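How to sort bottles and cans before you bring them back

Updated 26 April 2025

In our office on the Gonitz floor we drink a lot of water and soda, and for a long time all of it went into one bag. In December I took over the bag from Ramesh Bisht, and since then I do the sorting with a small system. It takes me ten minutes for a full bag. I write it down so other floors can use it also.

What you need

A table or a cabinet top which you can wipe
Two strong bags, one for metal and one for plastic
A third bag for things without deposit
A damp cloth
Thin gloves, if you don't like sticky hands

Step 1. Empty everything

Pour the rest of the drink into the sink before you sort. One half-full bottle can make the whole bag smell by the next morning. Do not rinse with hot water, cold is enough. Shake out the last drops and leave the bottle upside down for a few minutes.

Step 2. Put only a few pieces on the table

I used to tip the full bag out, and then half of it rolled on the floor. Now I take out a few pieces and lay them on their side. Work from one side of the table to the other, and finish these before you take more.

Step 3. Look at the label

Our return machine at the Sepp shop reads the code on the label. If the label is torn off, the machine gives the bottle back to you. So please leave the labels on -- also when they are loose. Maarja Mägi fixes loose ones with a piece of clear tape, and for her it works.

Step 4. Caps stay on

Close the bottle again after you empty it. The small caps get lost easily if they go in the bag separately.

Step 5. Separate metal, bottles and cups

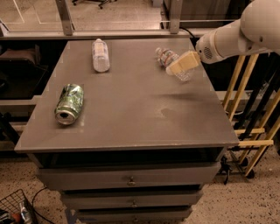 Cans are the easiest part, but people like to crush them, and a machine which must read the code does not like it. A can that is dented and creased in the middle, like the green one on the left side, I try first at the machine, and if it comes back I put it with ordinary metal. The two bottles still have their labels and their caps, so they go to the plastic bag as they are. A clear plastic cup has no deposit with us and goes in the third bag.

Step 6. Wipe the table

Soda dries quickly and leaves a dark spot. Use the damp cloth first, then a dry one. If an old spot does not move, leave the wet cloth on it for 2 minutes and try again.

Step 7. Tie and carry

My bags hold 70 bottles when I don't crush them. More than this is too wide for the stairs. Write "metal" or "plastic" on the bag with a marker and put it by the back door.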